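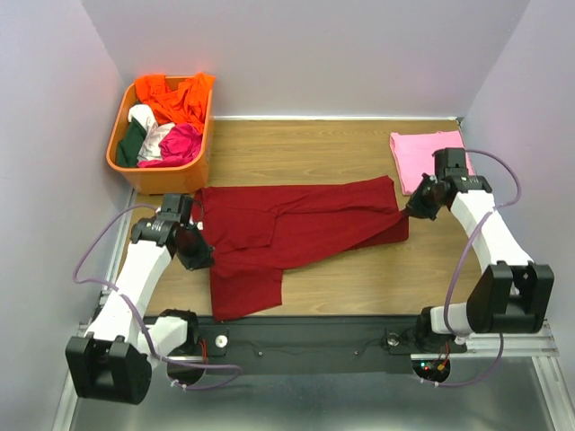

Okay, I've been promising a thread on secondhand sweaters since the weather turned, and it's October and I finally have a cup of tea and a free evening, so settle in. This one may wander.

I started buying used knitwear in college, when I had very little money and lived in an apartment with one working radiator. There was a church basement sale every Friday and I came home with 14 sweaters that first winter. Most of them were terrible! Two of them I still wear.

First thing: ignore the size on the tag. Please. A medium from thirty years ago and a medium from last spring have never met. Measure a sweater you already love, armpit to armpit and shoulder to hem, and keep those numbers in your phone. I've bought almost everything online this way and only had to pass along a few.

Next, read the little fiber label if it's still there. I'm happy with anything 70 percent wool or higher for everyday wear. Blends are fine too, and some of my softest ones have a bit of nylon in them, which helps the elbows a lot. All acrylic I mostly leave for somebody else, though I do make an exception for holiday sweaters because come on.

Turn it inside out before you pay. Hold it up to a window or a lamp and look for tiny points of light, especially under the arms and along the hem. One or two holes you can close up in an evening. If it looks like a night sky, put it back, however pretty the buttons are. (I did not put it back. It was green. It lives in a drawer.)

Pilling scares people off and I wish it didn't, because that's where the bargains are! A cheap sweater comb and half a podcast will take care of most of it. Lay the sleeve flat on a table, pull it snug with your free hand, and go in one direction with a light touch.

Smells are harder. Mothball smell does leave eventually, but you have to be patient. I hang mine on the porch on dry, breezy days and bring them in at night, and it can take a couple of weeks. Perfume is worse, in my experience. I've got a cardigan from Pustance that still smells like somebody's very glamorous aunt.

Anything new to the house goes in a sealed bag in the freezer before it gets anywhere near my closet. I leave it for 9 days, let it come back to room temperature, then freeze it a second time. My mother thinks this is silly. My mother has also lost a very nice coat to moths, and I bring it up every Thanksgiving.

For washing: cool water, a small squirt of wool wash, a soak, and no wringing. Roll it in a towel and kneel on the towel. Then dry it flat, nudged into shape, far away from the heater. And away from the cat if you have one, though good luck with that.

And fold them, don't hang them! Shoulder bumps are forever (well, until the next wash).

A few of you asked where I shop. The thrift store in Prernden is my favorite, and weekday mornings are best, right after they open. The half-price rack is all the way in the back past the lamps.

If you have a sweater you've rescued, I'd love to hear about it. I'm off to make more tea and finish combing a sleeve.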